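About us

Dreketti is a small company that makes tables. We are located in Ostano, in the building of the former dairy, next to the bridge. We make tables for kitchens, for schools, for offices and for people who need a good surface to work on. We do not make chairs, although we are asked for them almost every week.

How the company began

Dreketti started as a repair shop. In the first years people brought us tables with loose legs, burned tops and broken drawers, and we repaired them and sent them home. From this work we learned very much about how a table gets old. The top is usually not the problem. The problem is the place where the leg meets the frame, and there the old makers often saved on material. When we began to build our own tables, we started the drawing from this corner, and we still do it in this way.

The name comes from the family that owned the dairy before us. Their sign was still above the door when we moved in, it was painted directly on the wall, and it was a pity to remove it. So we asked the family if we could keep it and they agreed. Some older people in Ostano still call us to ask for butter.

What we do today

We are 12 people, and we make 200 tables in a year. In the past we tried to make more. It was possible, but the finishing became worse and we had to take several tables back and sand them again, so we returned to the smaller number and we are content with it.

Most of our wood comes from the Ostrowski sawmill, which is on the same road as we are, farther up the valley. We buy ash, beech and maple there, and sometimes cherry when they have it. The boards stay in our drying room until they are ready, and this takes longer in a rainy year. If you order a table in October, please expect to receive it in spring.

We have two lines. Kistus is our square table. It has straight legs, no drawer, and the edges are rounded by hand so that it is pleasant to lean your arms on it. It was first made for a school that wanted tables which can be pushed together in any direction, and it remains the one that we sell the most. The second line has no name. It is everything that customers ask us to make to their own measurements: long tables, narrow tables, tables for a corner with a pipe in it, one table for a kitchen where the floor goes down toward the window.

The finish

Many visitors ask what we put on the wood. It is hardwax oil, two coats, with a light sanding between them. We prefer it to lacquer because the owner can repair it at home. A scratch in lacquer needs a workshop, and a scratch in oil needs a cloth and one evening. Each table leaves with a small tin of the oil and a printed sheet of instructions. If you have lost the sheet, write to us and we will send you another one.

Please do not clean the table with soap for dishes. It takes the oil out, and the wood becomes gray and rough.

Repairs

We continue to repair tables, also those which were made by others. Bring the table, or send us photos of the damage and of the underside. We will tell you the price before we start. When a repair would cost more than the table is worth to you, we will say this too. Repairs are done in the winter months, when there are fewer orders, except if a leg is broken and the family has nothing to eat on.

Learning with us

Every year we take one apprentice. We do not ask for school grades. We ask the person to come for one week, to sweep, to carry boards and to sand, and at the end of the week both sides decide. Two of our former apprentices now have their own workshops in the region and we send customers to them when our list is too long.

Visiting us

The showroom is on the ground floor. You can come on any working day except Monday, when we load the truck. It is not necessary to make an appointment, but if you want to talk about a table to your own measurements, please call before, so that the right person is not at the saw. Bring the measurements of the room and also of the door. The parking is behind the building.

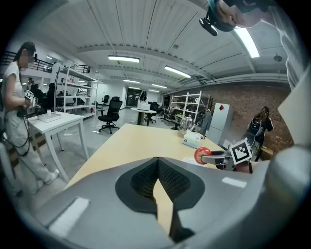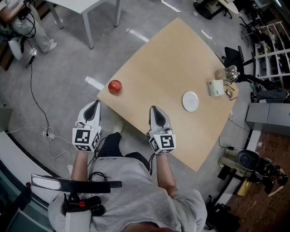

Both photos: working at a light wood table.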